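수동식 그리퍼의 손가락 패드 마모 및 연필꽂이 삽입 작업에 관한 문의

게시판: 자작 로봇 및 공동 작업실
작성자: Medve 공동작업실 운영팀

안녕하십니까. 본 작업실에서는 지난 8월부터 손에 쥐고 사용하는 그리퍼 한 쌍을 자체 제작하고 있습니다. 본체는 출력물이며, 손가락 안쪽에는 완충 패드를 부착하였습니다. 시험 과제는 머리빗을 집어 검은색 철망 연필꽂이에 세워 넣는 동작입니다. 작업대에는 흰색 판을 깔았고, 양손에 그리퍼를 하나씩 쥐고 진행합니다. 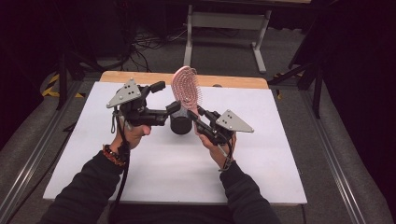

현재까지 동일한 동작을 100회 시행하였으며, 그중 89회는 문제없이 완료되었습니다. 나머지는 모두 빗이 손가락 사이에서 회전하여 손잡이가 연필꽂이 테두리에 걸린 경우입니다. 손잡이를 잡을 때보다 빗 머리에 가까운 쪽을 잡을 때 회전이 잦았습니다. 패드를 새것으로 교체하면 한동안 개선되나 곧 가장자리가 해어집니다. 패드의 재질을 변경하여야 하는지, 손가락의 형상을 수정하여야 하는지 의견을 구합니다. 예산상 손가락 전체를 금속으로 가공하는 방안은 고려하지 않고 있습니다.
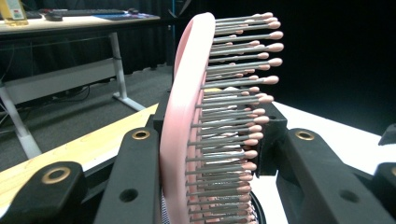

Stasar는 재질보다 접촉 면적을 먼저 확인할 것을 권고하였습니다. 빗의 테두리와 같은 곡면을 평평한 손가락으로 잡으면 접촉이 좁은 구간에 집중되므로, 파지력을 높여도 회전을 막기 어렵다는 의견입니다. 다음 사항을 순서대로 점검하시기 바랍니다.

첫째, 양쪽 손가락의 끝이 동시에 닿는지 확인하십시오. 한쪽이 먼저 닿으면 물체가 밀리면서 돌아갑니다.
둘째, 패드의 두께를 늘리되 7mm를 넘기지 마십시오. 그 이상에서는 패드 자체가 비틀립니다.
셋째, 패드의 끝단을 손가락 옆면까지 감아 접착하십시오. 절단면이 안쪽에 노출되어 있으면 그곳부터 해어집니다. 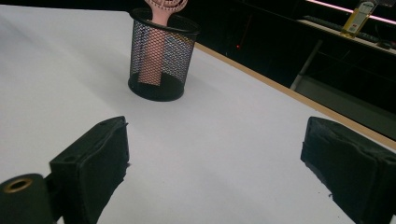

철망 연필꽂이에 세워진 분홍색 머리빗과 양쪽 손가락의 패드

아울러 연필꽂이의 위치를 매회 동일하게 유지하고 계신지도 확인이 필요합니다. 위치가 조금씩 달라지면 패드의 문제와 진입 각도의 문제를 구분할 수 없습니다. 흰색 판 위에 기준점을 표시해 두시기를 권합니다.

Torham 메이커실
저희도 비슷한 증상이 있었습니다. 패드를 실리콘으로 교체한 후 해결되었습니다. 접착제는 기억나지 않습니다.

Dumier
실리콘은 일반 순간접착제로 잘 붙지 않으므로 위 답변을 그대로 적용하실 경우 유의하시기 바랍니다. 전용 프라이머를 사용하거나, 손가락에 홈을 내어 패드를 끼우는 방식이 적합합니다. 저희 작업실은 후자를 채택하였으며, 패드 교체 시 본체를 분해할 필요가 없습니다. 손가락의 여유 두께가 부족하면 홈 부위가 갈라질 수 있으니 출력 시 적층 방향을 손가락의 길이 방향과 나란하게 두십시오. 관련 도면은 저희 회보에 수록되어 있습니다.
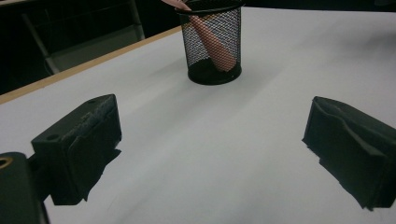
Dumier 작업실 회보 제7호

상기 회보의 도면은 손가락 폭이 저희 기종에 맞추어져 있으므로, 출력 전에 치수를 실측하여 수정하시기 바랍니다. 홈의 깊이는 패드 두께의 절반이면 충분합니다.

Medve 공동작업실 운영팀
답변에 감사드립니다. 우선 기준점을 표시하고 패드의 끝단을 감아 붙인 상태로 재시험을 진행하겠습니다. 홈 방식은 다음 출력분부터 적용할 예정이며, 결과는 본 게시물에 추가하겠습니다.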